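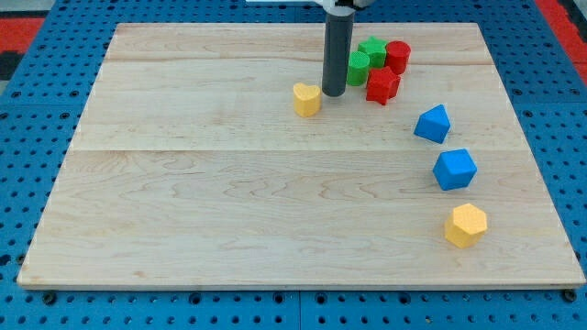
Kitchens and entryways talk – notes, rev 3
25 min plus questions. Water on the lectern. Phone OFF this time.

OPEN
Hello, thanks for staying past lunch. Who I am: interiors, small practice, mostly apartments and row houses. Fifteen seconds, no more.
Ask for hands: who has painted a room white becuase they couldn't decide? Wait for the laugh. Put my own hand up.
Today is storage and light in narrow homes. Two projects, one flop, then the stuff on money.

SLIDE 2 – the Ahmadpour house
Narrow row house, 13 feet wide inside at the best point. Couple, two kids, a grandmother on the ground floor.
They came in asking for a bigger kitchen. No room to go out the back, no budget to go up.
What they were short of was somewhere to put things down. Bags, mail, school shoes, a stroller they hadn't used in two years.
Say the shoe line here. (Grandmother counted the shoes in the hall. Stopped at 20 pairs and went to make tea.)
So we left the kitchen walls alone and started at the front door.

SLIDE 3 – plan, before and after
Point with the clicker, don't walk over to the screen, last time I blocked it.
Coat closet used to open INTO the hall. Turned it round so it opens under the stairs.
Bench along the left wall, 14 inches deep – people always draw these too deep. Lift-up seat.
Hooks at two heights. Low ones for the kids. Kids use them, mostly.
Radiator moved. This was the expensive bit, come back to it on slide 9.

SLIDE 4 – color
Hall was cream. Cream hall, cream stairs, cream ceiling.
We went dark. Deep olive up to the rail, warmer off-white over it, and the same off-white on the ceiling with no line between.
Client very nervous. Bijan Kazemi did the painting and put up a big test patch behind the door so they could live with it for a week. Good trick, steal it. Look at it at breakfast and again at 9 at night with the lamps on.
They kept it. Then asked for it in the downstairs bathroom too.
Narrow rooms can take a dark wall if the floor stays light. Repeat that, people write it down.

SLIDE 5 – lighting
Skip if running late.
One ceiling fixture in a long hall gives you a bright middle and two gloomy ends. Three small wall lights instead, on one dimmer.
Warm bulbs, all the same box. Mixed bulbs are the most common thing I fix and the cheapest.
Mirror opposite the side window, not opposite the front door. Nobody wants to meet themselves carrying groceries.

SLIDE 6 – the Vukinness apartment
Different problem. Top floor, one bedroom, plenty of light, nothing on the walls, sloped ceilings everywhere.
Owner is Arūnas Krūmiņa, happy for me to use the name. Collects books. 3,897 of them, he has a spreadsheet.
Normal shelves don't fit a slope. He had them in boxes for I think four years.
Low shelving the whole length of the eaves, knee high to hip high, stepped to follow the roof. Top of it works as a sideboard.
Tall books by the chimney, paperbacks at the low end.
Left one bay empty on purpose. It was full by February.

SLIDE 7 – reading corner
One chair, one lamp, one small table. Curtain instead of a door to the bedroom, heavy wool, rust colored.
Curtain lining came from Kandico, took two tries to get the length right. My measuring. Own up.

SLIDE 8 – THE FLOP
Bumier job. Open shelves across a whole kitchen wall, no upper cabinets. Looked great on photo day.
Went back after six months. Grease, dust, cereal boxes behind a plant.
Client polite about it. We put doors on two thirds at our cost.
Lesson – ask what they own before you draw where it goes. Open shelf for what you use daily, doors for the rest.
Don't rush this slide!! It gets the best questions.

SLIDE 9 – money
Radiator move, almost 800 dollars once the floor was patched. Hall paint and the three lights together came to less.
If the budget's tight, order is: clear out, bulbs, paint, hooks, THEN built-ins.
Built-ins last because by then you know waht you need.
Don't get drawn into sofa prices.

SLIDE 10 – questions
If quiet, ask them: what is on the chair in your bedroom right now?
Likely ones – renters (removable hooks, lamps, big rugs, ask landlord about paint in writing). Pets and dark floors (no). Wallpaper in bathrooms (yes with a decent fan).
Handout is at the back by the coats. Paint names are on it, second page.
Thank the organizers, get the adapter back.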